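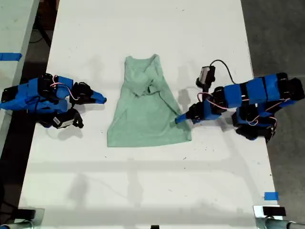
I have been putting off the summer drawer since the start of June, and this morning I finally gave in and decided to learn to fold tank tops properly, at my age! Sweaters I can do. Towels I can do with my eyes shut. But anything with skinny straps and a hem wider than its top has always beaten me, and you can see the trouble with the mint green one: it spreads out toward the bottom like a little tent, so the usual halves and quarters never come out square. And there's that crease running on a slant near the top, which is exactly the sort of thing I used to ignore and then wonder why the whole stack leaned over.

So, what I've settled on (this is post 2 of 4, bear with me, I do go on). Lay it flat on something hard and pale. A bed is no good, everything sinks. Smooth it from the middle out toward the sides with the flat of your hand. Then bring one side in, straps and all, and after that the other side over the top of it, until you have a long strip that's more or less the same width all the way down. 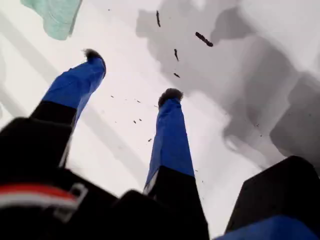 Now the straps. I used to tuck them in last and they'd pop out again the minute I shut the drawer. These days I turn the whole top end down first, straps inside, a hand's width or so, and only then fold up from the hem. It makes a thicker packet but it stays put, and it stands up on its edge in the drawer so I can see every color at once. I got the standing-up idea out of a little booklet from Waltside, the housewares shop, years ago, and never once tried it until today. Years, I tell you!

One more thing and then I'll let you all get back to your Sunday clothes or your gardening or whatever you've got going. If the fabric is that soft, slightly heathered kind, don't fight it. It will bunch a bit at the narrow end whatever you do, and a few wrinkles lower down won't hurt anybody. I press mine with my palm and move on to the next one. There are plenty of next ones, I'm sorry to say.

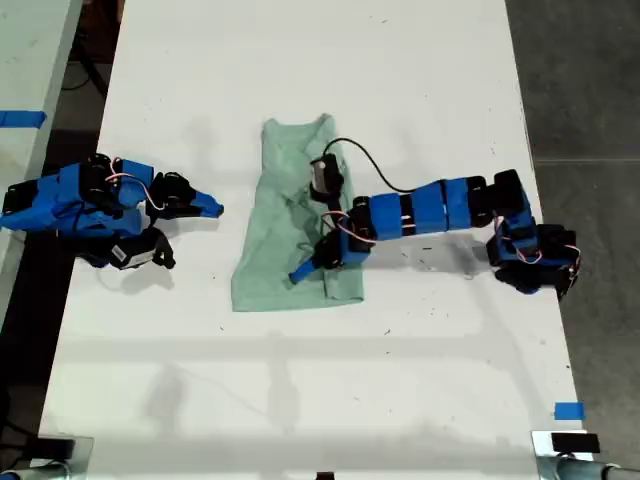

Vasco Salgado wrote back that he gave up folding tank tops long ago and rolls them from the hem up, straps last, and that they come out of a suitcase looking better than anything he ever folded. I may have to try that with the stretchy ones, Vasco, thank you! Do you roll the cotton ones too, or do those go on a hanger?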